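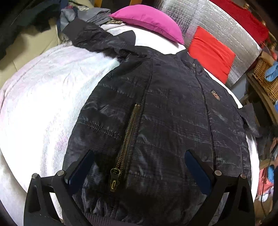

The Line for Grippers

My mother did her budgets on the backs of seed packets, and I suppose that is why I have never trusted a spreadsheet, even in the year my brother and I decided to spend nearly $2000 we did not have on things that open and close.

We had a coat business then, in Madon, if you can call it a business when the stock lives in your bedroom and the front office is the end of the kitchen table where the light is good. People mailed us their winter jackets in spring and we cleaned them, fixed the zippers, folded them into bags and mailed them back before the first cold week of October. It was a nice little trade. The only thing wrong with it was the folding. I could do the zippers all day with the radio on and be perfectly happy, but a puffer jacket does not want to be folded, it wants to be hugged, and by August my wrists felt as if somebody had borrowed them overnight and put them back wrong.

So my brother wrote to Drillen, the company that made the folding arm called the Wader, and Drillen wrote back with great kindness and a price. I read the price aloud. Then I went and put the kettle on, and when I came back he was still looking at the letter with his glasses pushed up into his hair, which was what he did at funerals.

"There's a second page," he said.

The second page was the one that got us into it. If a shop would teach the arm its own kind of folding, by doing the work with a pair of hand grippers while the little cameras on them took it all down, then Drillen would take a good piece off the lease. You bought the grippers yourself, though, and the mounts, and a drive to keep everything on, and you sent in so many hours of plain, decent folding, and they would tell you by and by whether it would do.

Well, we sat down to plan it properly. I got a seed packet (runner beans) and he got the computer, and we agreed to work separately and compare, the way our parents used to guess the weight of the Christmas ham. He had the grippers at $514 each, and we needed two, one for him and one for me, and neither of us was going to be the one who stood and watched. He had spare pads for the fingers, because Opoku Supply, where we meant to buy them, had told him over the telephone that pads wear faster than anything and people always forget them. He had shipping. He had a line called Miscellaneous, and I told him that Miscellaneous was where our father had hidden the boat.

On my bean packet I had the grippers too, and under them I had written: table?

"We've got a table," he said.

"We eat on it."

"We could eat somewhere else."

"For 56 hours of folding?" I said. That was what Drillen wanted from us, and it doesn't sound like much until you try to fit it in between supper and being too tired to be civil. "And where does the pattern paper go, and the machine, and the mail?"

He went quiet and then he typed in a folding table, a good one, and the number at the bottom of his screen went up and over what we had in the coffee tin and the savings account put together. We looked at it for a while. I remember he reached across and wrote on my seed packet, in his small square hand, the word bed.

You would think two grown people could have come up with that sooner. A bed is as wide as any worktable. It's soft, but so is a jacket, and most of our customers folded on a bed themselves if they folded at all. I had a pale fleece blanket that had gone through the wash so many times it had no opinions left, and we spread that over mine and called it the workbench, and the folding table came off the list, and with it went the biggest argument of that summer.

The rest we haggled out over a week of suppers. He wanted a second drive and I let him have it. I wanted a wrist brace in the budget, under equipment, where it would be treated with respect, and he said a brace was medical, and I said that if he bought a brace for the machine he'd call it a mount. It went under equipment. We left the spare pads in, and I'm glad, for I wore through the first set before the leaves turned. We took out the carrying case. The grippers lived in a pillowcase after that and never came to any harm.

I made the order from Opoku myself, standing up, with my coat on, as I do with all large purchases. The woman who took it asked what we'd be handling, and I said jackets, other people's mostly, and she told me to begin with the most difficult one in the house while I was still fresh and cross, and leave the easy ones for when I was tired. I wrote that on the packet as well, although it cost nothing and didn't belong in the sum.

The box came on a wet morning. My brother cut the tape with the bread knife and lifted out the first gripper and worked the fingers at me, open and shut, like a crab asking for its change. Then he handed it over. It was heavier than I'd pictured and it made my hand feel a long way off from me, down at the end of somebody else's sleeve.

I still have the packet in the drawer with the zipper pulls. It says grippers, pads, drives, brace, bed, and at the bottom there's our total, underlined twice, and beneath that my brother has added "ask about second arm??" in pencil, so faintly that I didn't find it until after the lease was signed. I took it down the hall to show him. He was bent over the bed with his tongue between his teeth, smoothing somebody's sleeve, and he said he couldn't talk now, he was nearly at the hem.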